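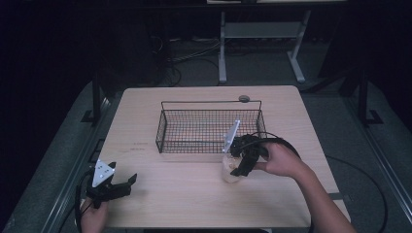
Visit > Shopping > Ullow Makers' Market > FAQ

Ullow Makers' Market – your questions

Updated August 14, 2018

When is it on?
Every Saturday, 9 till 2. Same hours all year apart from the Saturday nearest Christmas, when we run on till it gets dark.

Where exactly?
Top end of Ullow, in the old corn hall and the yard behind. Come in off Tikus Lane. The front doors on the High Street are for stallholders before 9, everyone after.

Do I have to pay to get in?
No. Free, always has been. The evening markets in August are free too, despite what it said in the paper.

How many stalls?
51 pitches if we're full. 30 inside, the rest in the yard. In bad weather the yard ones sometimes don't turn up, so check the board by the door before you go hunting for someone.

What can I buy?
Pottery, knitwear, secondhand books, prints, soap, plants, a bit of old furniture. Cheese and bread at the yard end. Lü do the dumplings (pork or veg, gone by 12 most weeks). Nokex mend clocks and watches, and sell a few as well.

Is it all handmade?
Mostly. Makers get first pick of pitches. Antiques and secondhand are allowed, new bought-in goods aren't. If you see something that looks like it came out of a catalogue, tell whoever's on the desk.

Can I pay by card?
Most stalls yes, some no. Signal in the hall is poor so bring a bit of cash anyway. Nearest cash machine is outside the chemist, and it does run out.

Parking?
Station car park, five minutes on foot. Free for 2 hours, then you pay. Please don't use the surgery spaces – they do ticket. Blue badge bays are in Tikus Lane, four of them.

Bus?
The number 20 stops right outside. Comes once an hour, last one back is mid afternoon. Timetable is on the council site.

Dogs?
Yes on a lead in the yard. Inside, assistance dogs only, because of the food.

Pushchairs and wheelchairs?
Level from the lane side. The High Street entrance has three steps and no ramp. Middle aisle is the widest, the one by the stage gets tight when its busy.

Toilets?
Yes, left of the stage. Baby change is in the accessible one, ask at the desk for the key.

Will you hold something for me?
Up to the stallholder. Big items can be left at the desk till closing with your name on. After that we lock up and you'll have to wait a week.

I bought something and it's broken / wrong / doesn't fit.
Go back to the stall it came from. Each trader is seperate and sets their own returns. If you've lost the card, tell us what you bought and roughly where and we'll pass a message on.

How do I get a stall?
Email Tamara Derkach through the contact form. Say what you make and send a couple of photos. Waiting list for indoor pitches is over 20 at the moment, yard is much quicker. Tables are provided inside, bring your own for the yard plus a gazebo with weights. You need your own insurance.

Can I just turn up and sell?
No, sorry.

Lost property?
At the desk on the day. After that ring Ilango Varma, number is on the contact page. Umbrellas we keep a month and then they go to the charity shop.

Are the August evening markets the same stalls?
Some of them. Less pottery, more food. Thursdays only, 5 till 8, yard only so dress for it. Cuiping Dong is doing the printing workshop again at 6 – book at the desk the Saturday before, places go fast.

Share 14 | Tweet 3 | 2 comments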